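Holroyd Pedal Bin, gray

Housewares > Bins and Pails > Kitchen and Bath

In stock. Ships from our Trestik shop.

I've been selling bins for longer than I care to admit and this is still the one I carry home for myself. I have one by the back door, one in the bathroom, and one that lives out in the shed with birdseed in it (not what it's for, I know, but the mice haven't gotten in yet!).

It's a plain gray plastic step bin with a light blue-gray lid. You put your foot on the black pedal at the bottom, the lid comes up, you drop in your coffee grounds and you walk away. The body is narrower at the bottom than at the top, so it tucks in next to a cabinet and leaves your toes some room. The corners are rounded, and I like that more every time I bang a shin on it.

The lid has a wide rim that hangs out over the body all the way around. That hides the top of the bag, mostly. If you use those giant bags that come on a roll you'll still get some plastic peeking out, so fold it down tight or buy the smaller ones. We keep the Wirkidum liners in packs of 80 and they fit with enough left over to tie.

The old Holroyd had a white pedal that showed every shoe mark. They switched to black a while back and I wish they'd done it sooner. If you have the white pedal model and need a part, write me before you order, the two don't swap.

Size: holds 15 liters
Color: gray body, blue-gray lid, black pedal
Material: plastic
Inner bucket: no, the bag goes straight in
Assembly: the lid snaps on, and it's stiff the first time
Warranty: 3 years on the pedal and hinge

Cleaning

The finish is matte. It doesn't show fingerprints much but it does hang on to grease, especially on the front where everybody's hands and knees go. Dish soap is fine. Skip the steel wool, you'll scratch it and the scratches turn dark.

What I like for the outside is a fistful of green leaves, mashed up until they're pasty, and rubbed over the plastic by hand. Hold the bin with your other hand or it'll scoot away from you. Put down some cardboard before you start, a couple of big flattened boxes at least, and plan on wiping the floor anyway.

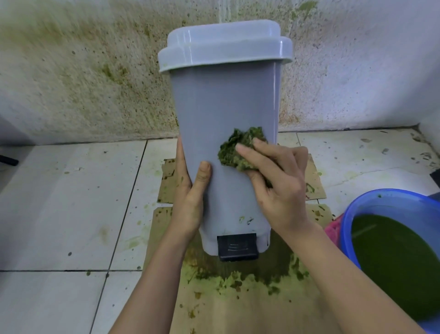 Rinse it with plain water when you're done and go over the pedal with an old toothbrush, bits get down in the ridges. Then let it dry with the lid off before you put a new bag in. For the inside I just use the Lenis powder, a spoonful in warm water, and leave it sitting while I do the dishes.

Bought in August and already smelly? Wash under the rim of the lid! I get that letter every summer and it's nearly always the rim.

Lids and pedals are sold separately, see the parts page. Order number for the complete bin is 3000.

Page updated 23 July 2003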